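Módulo 3. Equipos de calor en la cocina de apoyo
Apuntes de clase. Curso de Auxiliar de Office y Comedor, Escuela Brinudetti
Docente: Nathalie Kramer

3.2 El horno de microondas

El microondas calienta los alimentos por la agitación de las moléculas de agua. La energía penetra unos pocos centímetros y el resto de la pieza se calienta por conducción, de ahí que una porción gruesa pueda quemar por fuera y seguir fría en el centro. En el comedor lo usamos para regenerar raciones individuales y para templar líquidos. No se usa para cocinar carne cruda ni para mantener comida caliente durante el servicio.

Partes que hay que saber nombrar en la práctica: carcasa, puerta, visor, panel de mandos, pantalla, plato giratorio y anillo de arrastre. En los modelos compactos de sobremesa la puerta ocupa casi todo el frente y el panel queda en una franja estrecha a la derecha.

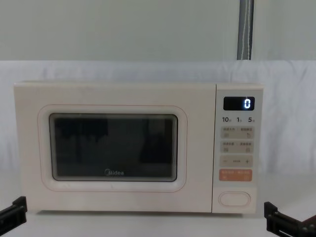 Foto: Kojo Yakubu / Archivo de la Escuela Brinudetti

El modelo Midea de carcasa color crema tiene la pantalla arriba del panel y, debajo, los números 10, 1 y 5. Antes de programar, compruebe qué marca la pantalla. Si quedó tiempo de un uso anterior, cancélelo y espere a ver el cero.

Colocación. Superficie plana, firme y seca, con las rejillas de ventilación despejadas. Consulte en el manual la separación mínima a la pared. No se apoyan bandejas ni paños encima.

Recipientes. Vidrio resistente al calor, loza sin filo metálico y plástico marcado como apto. Quedan fuera el aluminio, los envases cerrados herméticamente y la loza con grietas.

Procedimiento para regenerar una ración:
1. Repartir el alimento en una capa pareja y cubrir sin cerrar del todo.
2. Calentar la mitad del tiempo previsto, retirar y remover.
3. Completar el tiempo y dejar reposar 2 minutos.
4. Medir en el centro con la sonda limpia. En este curso trabajamos con 80 °C como valor de salida.
5. Anotar la medida en la planilla.

Limpieza. Se hace con el equipo desenchufado. Por dentro, paño húmedo y detergente neutro; el plato y el anillo se lavan aparte. Por fuera, los roces y las marcas de dedos se acumulan en la puerta, sobre todo en la parte baja y junto al borde de apertura. El panel se repasa con paño apenas humedecido, sin pulverizar producto sobre los botones. No usar estropajo en el visor.

Para la próxima clase: traer leída la ficha 3.3 (baño maría) y la planilla de temperaturas completa.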